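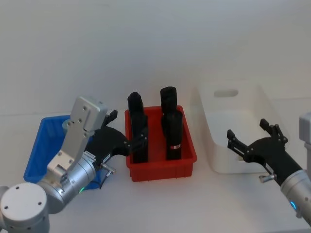
Flotonus nasal flu spray: anyone read past the press release?

Forum: Cold, Flu and Vaccines
Started by pepperdyne_k, December 26, 2019

pepperdyne_k
My sister-in-law spent half of Christmas dinner telling us to hold off on flu shots for next year because Flotonus has a spray coming that "works better in older people." She got it from the news feed on her phone. I looked up the announcement and I don't see where it says that. What it says is that people who got the spray had a "stronger antibody response" than people who got a standard shot. It's from a company called Famico, which I'd never heard of.

There were 253 people in the study. No table, no paper, no link to one. Am I missing something or is that the whole thing?

marlow73
You aren't missing anything. I read it on the bus this morning. They measured antibodies in blood at four weeks and stopped there. Whether anyone caught the flu isn't mentioned once.

Also look at the wording about age. "Adults 50 and over were included." Included! That could be nine people. It doesn't say the result held up in that group.

tansyroot
I think you two are being a little hard on them. Antibody levels are how flu vaccines get compared all the time. You can't run a giant trial with thousands of people for every new version, the season would be over before you finished. If the numbers are higher, that's a decent sign.

marlow73
Decent sign of what, though? For a regular shot there are decades of data tying a certain level in the blood to a certain amount of protection, and even that is looser than people think. A nasal spray is supposed to do part of its work in the nose. So they're selling a spray on a blood test. Maybe it's great. The blood test is an odd way to show it.

tansyroot
Or it's a stricter test for a spray, because sprays usually look worse on blood antibodies than shots do. If this one looks better, I'd call that interesting.

marlow73
Fair, I'll give you that. I'd still like to see the number. "Stronger" could mean double or it could mean five percent.

oldbeechroad
There is a number, it's in the footnote. The ratio was 1.3, and then it says "in the per-protocol group." So they took out anyone who didn't follow the schedule or missed a blood draw. How many did they take out? Doesn't say. I used to proofread this kind of thing for a living (not for these people) and when the good number is in the footnote there's normally a less good number that didn't make the page.

pepperdyne_k
I totally missed the footnote. It's in gray type on my phone and about as readable as a parking ticket.

So would 1.3 matter to a regular person?

oldbeechroad
No idea, and I doubt they know yet. Antibody results bounce around a lot between labs. I wouldn't pick a vaccine on it.

Jaybird_Ohio
I was in a flu vaccine study a few years back, different company. Five visits, they paid for parking, everybody was nice. They made it very clear up front that the study wasn't built to show if the thing kept you from getting sick. Then the press release came out and the headline was "powerful protection." I laughed, but my mom believed it. She told her whole church.

I'm not against any of it. I get my shot every October. I just quit reading the company version.

quillwort
Can I point out that the headline also says "up to 80% of participants responded"? Up to. Against one of the four strains, if you read down. The other three aren't listed. Which strain was it? If it's one that's barely going around then who cares.

tansyroot
OK, the "up to" I won't defend. That's marketing.

But I do think there's a cost to picking every one of these apart in public. People hear "the new one is hype" and they remember it as "flu vaccines are hype." I work a pharmacy counter three days a week and I hear that every shift in December.

marlow73
I get that, but you could say the same in reverse. The sister-in-law heard "the new one is better" and is now telling a table full of people to skip next fall's shot and wait. The press release did that. Nobody on this thread did.

pepperdyne_k
She did, yes. And my father-in-law is 74 and was nodding along.

tansyroot
Then please tell him not to wait. I'd say that whatever I thought of the spray. It isn't approved, and there's no date for it. There's already a high-dose shot for people over 65 and he can ask about that one.

pepperdyne_k
Will do. He listens to pharmacists more than to me, so I'm going to quote you.

harborlight
Reading this from the other side. I follow Ternomeo, the newsletter, and they ran the Flotonus news as "breakthrough" with a quote from the company and no one else. I wrote to ask if they'd talked to any outside doctor. They answered that it was "a news brief." So a news brief doesn't need to be checked, I guess.

quillwort
Ternomeo ran the cough syrup thing last winter too. I dropped them after that.

harborlight
I'd forgotten the cough syrup. Ugh.

Jaybird_Ohio
Is there a bigger trial coming or is this it?

oldbeechroad
Last paragraph: a second study with 1,449 people, "expected to begin enrollment next season." It's described as measuring "immune response and tolerability." So more blood tests. If actual flu cases are one of the things they're counting, they left it out, and I can't see a company leaving that out.

tansyroot
It could be a secondary measure. Those don't always get listed in a release.

oldbeechroad
Could be. When the registry entry goes up we can look instead of guessing. I checked tonight and didn't find one.

marlow73
Side effects? I only saw "generally well tolerated," which is what they all say. Runny nose is pretty standard for a spray. I'd want to know about people with asthma, because some sprays aren't recommended for them.

quillwort
Not a word on asthma. I have it, so I looked for that first.

pepperdyne_k
Thanks everybody. I'm sending my sister-in-law the footnote and the last paragraph and leaving out my opinions. If someone spots the registry entry, please post it here, I have alerts on.

jitpraphai_fan
Wrong thread maybe, but is Jitpraphai the same outfit? They had a spray for colds a while ago.

oldbeechroad
Different company as far as I can tell. And theirs was saline. Start a new thread and I'll come argue about it there.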